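Re: [grania-buyers] Fruit in the fall order, and the Arnville drop
By Soledad Pruitt
Wednesday, October 10, 2018
1,182 views | 4 replies

Tavion wrote:

> I'm for keeping bananas on the fall order but I think we should
> go back to splitting cases. We took a full case in September and
> at our house half of them went brown before we got to them. Also,
> does anyone know if the Arnville drop is still at the Fitzsimmons
> lot? The sheet says one thing and Jihad says another.
>
> Last question, is it true Serkanholm wants a bigger minimum now?
>
> Tavion Baptiste

I'll take these in a different order, with the minimum first.

1. The minimum

Yes, it went up. Serkanholm now wants $2,000 per delivery before they will send a truck out our way. They told Paloma on the phone and then confirmed it by email. Our September order came to $2,861, so we were over it without trying, but September had all the canning tomatoes in it and we won't see that again until next year. Winter orders have been a lot smaller. If a month looks like it will fall short I'd like to skip it and combine with the next one. I don't want people padding the order with things they won't use.

Paying a surcharge is the other choice. It is $90 flat. Split across everyone in a month when we're close, that isn't terrible, and I would vote for it in December when people want citrus.

2. Splitting cases

I agree with Tavion. Whole cases make sense for apples, onions, potatoes and squash, which sit happily in a cool garage. Bananas don't keep that way. They also come in at whatever stage the warehouse has them, and we don't get to choose. In September they were already yellow at pickup, which left people only a few days.

What I propose is that bananas go on the split list starting with the next order. You write down the number of pounds you want, and if the pounds don't add up to a case we don't order it. Alcides has offered to do the weighing at pickup if somebody else will handle the sign-in table. Please reply to the list if you can do that.

For those who asked about keeping them longer at home, I don't have any tricks. I buy them a little green when I can and leave them out on the counter, away from the apples. Once they are ripe they can go in the refrigerator. The skin turns dark but the inside is fine for several more days. After that I peel them and freeze them in a bag for bread.
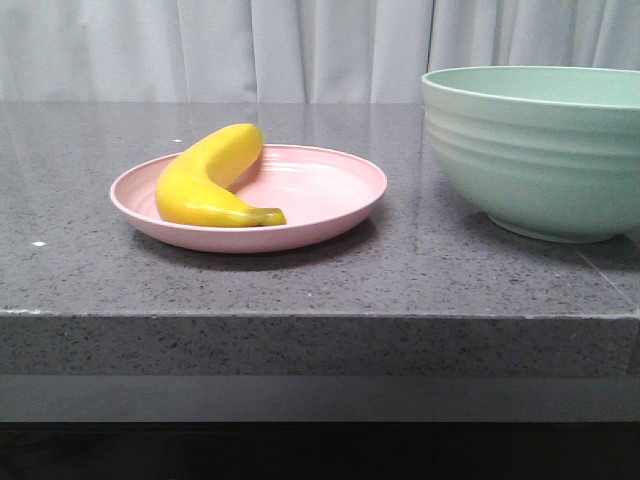 3. The Arnville drop

The sheet is wrong and Jihad is right. The drop moved from the Fitzsimmons lot to the side street behind it, on the north side, where the truck can pull in without blocking the pharmacy. I have corrected the sheet. If you printed the old one, please throw it out.

Pickup is still first thing in the morning. The driver will not wait, and he will not leave cold items with nobody there to receive them. We lost a case of butter that way in the spring and had to argue for the credit. If you are down for receiving and something comes up, call Paloma and do not count on email.

Bring your own boxes. We have been running out, and the waxed ones have to go back to Serkanholm.

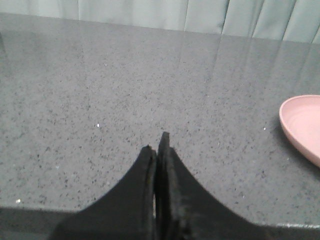 It would also help if people flattened the cardboard before leaving. The building lets us use their recycling bin as a favor and we filled it last time.

4. Substitutions

Jihad brought this up a while back and it never got answered. When Serkanholm is out of something they send the nearest thing and bill us for it. Last month that meant red pears where we had ordered green, and a brand of oats two people can't eat. From now on the default will be no substitutions. If you are willing to take one, put an S next to your line. Blank means no.

Orders close the same way as always, at noon, and the form stops taking changes after that. I can't add things by hand anymore. It took most of an evening last time and I still got Alcides's rice wrong.
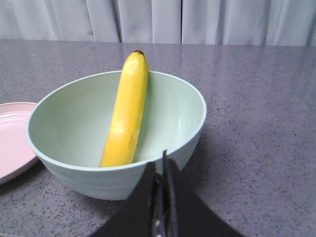

Ripe banana, green bowl.

Still open: somebody for the sign-in table, and whether we want the surcharge in December. Please answer on the list so everyone sees it.

Soledad

2 shares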